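The Guest Room at Larimwood

3/28/23, and Hadiza Uzor had the guest room all to herself until supper. She had been waiting for this since the house at Larimwood got its new floor! Her sister was driving up from Brasness with two suitcases and a bad back, and Hadiza meant to have a bed ready that a queen would cross the county for.

The sheet was gray, a lovely quiet gray, and she pulled it until the corners went smooth and let the rest fall down the side in folds. She stood in the doorway. She went back and pulled it again. Then the pillows, green and faintly checked, one on top of the other, exactly the way their mother used to leave them.
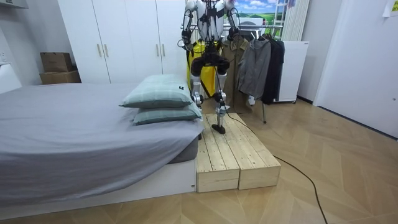 The Step

The step was her great joy. Pale pine, unfinished, knots and all — two boxes side by side at the end of the bed. She had seen something like it in the window at Van Loon for more money than she cared to think about, so she'd bought boards and sanded them in the yard for 7 evenings, singing, until the neighbors started humming along.

"You'll want to paint it," her sister had said on the phone.

Paint it! Hadiza loved the grain far too much. She knelt and ran her palm along the planks, feeling for splinters, and found one, and went to look for the sandpaper.
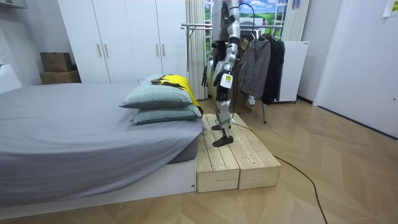
By four she was back on her knees, thinking about the herringbone. Such a floor! Every time the sun came around she fell for it again, the little slanted blocks going off in their pairs toward the wall. She had dragged the old rug out to the hall in March cold and hadn't missed it once. In April she would do the hall floor too, if the money from Sisenwood came through.

That left the dusting. She had a cloth for it, yellow on one face and black on the other, the best cloth she had ever owned, and she hummed her way from one end of the room to the other with the window open and the whole place smelling of pine. 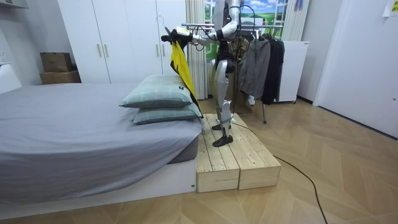

Leave the window open, her sister called up from the driveway, she could smell the wood from down there and she wanted to sleep in it. And was that the step? Was it really not painted? Well, good. She'd been wrong about the paint, she'd thought so ever since the gas station, and would somebody please come and get these suitcases.

Hadiza was already on the stairs.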